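Convocatoria pública para la incorporación de representantes vecinales a la Mesa de Movilidad y Espacio Público de Cetitz
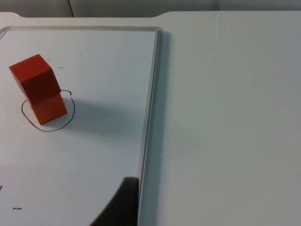 Dos cubos rojos de madera, uno sobre otro, en una pizarra blanca.

El Ayuntamiento de Cetitz, a través de la Concejalía de Participación y Vía Pública, abre el plazo de presentación de candidaturas para cubrir 2 plazas de representante vecinal en la Mesa de Movilidad y Espacio Público, órgano consultivo creado por acuerdo del Pleno el pasado mes de julio.

Objeto y funciones

La Mesa informará con carácter previo, y sin efecto vinculante, las propuestas municipales sobre ordenación del estacionamiento, zonas de carga y descarga, terrazas e itinerarios peatonales. Quienes resulten designados asistirán a las sesiones con voz y voto, podrán solicitar la inclusión de asuntos en el orden del día y participarán en la redacción del informe anual que se eleva al Pleno.

Una de las plazas corresponde al distrito Centro y la otra al barrio de Esteves.

Requisitos

Ser mayor de edad y figurar en el padrón municipal de Cetitz en el distrito o barrio por el que se concurre.
No ocupar cargo electo ni puesto de libre designación en el Ayuntamiento o en sus organismos dependientes.
No ser titular ni empleado de empresas con contrato municipal vigente en materia de aparcamiento, señalización o limpieza viaria.

No se exige titulación. Se valorará la participación en asociaciones vecinales, comerciales o de personas con discapacidad.

Dedicación y compensación

El mandato será de dos años, prorrogable una sola vez. Se prevé una dedicación de hasta 40 horas anuales, incluidas las sesiones ordinarias, que se celebrarán en horario de tarde en el edificio Sasach. El cargo no es retribuido. Los gastos de desplazamiento y de cuidado de menores o personas dependientes se abonarán previa justificación.

Presentación de candidaturas

Las solicitudes se dirigirán a la Secretaría de la Mesa, a la atención de D. Gonçalo Bettencourt, en el Registro General o mediante la plataforma Govness, procedimiento 897. Deberán acompañarse de una carta de motivación de una página como máximo y de la declaración responsable conforme al modelo disponible en ambas vías.

El plazo finaliza el 31 oct 2024. No se admitirán solicitudes enviadas por correo electrónico.

Selección

Las candidaturas serán examinadas por una comisión técnica presidida por D.ª Nhung Âu, jefa del Servicio de Participación. En caso de empate se resolverá por sorteo público. La relación de personas designadas y suplentes se publicará en el tablón de anuncios.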